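Chapter 8
Inside the Desktop: Drives and Caddies

Before you start. Power off, cord out, case on its side with the open side up. Five minutes, tops.

Most office desktops hold the hard drive in a plastic caddy. No screws to chase. Find the tab, squeeze, lift. Dont pull on the cables.

Hard drive in its blue caddy, Dell desktop.

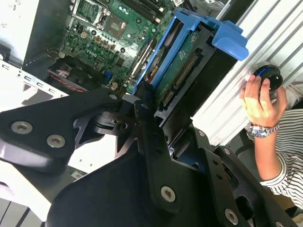
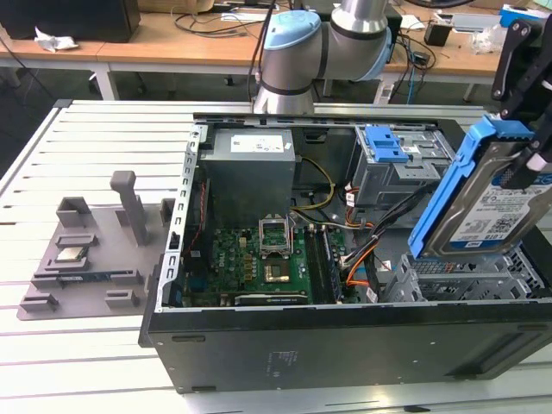 Terms to know: caddy, connector, motherboard, socket. Memory comes in the next chapter, so leave it alone for now. Lab sheet frist, then Section 8.1.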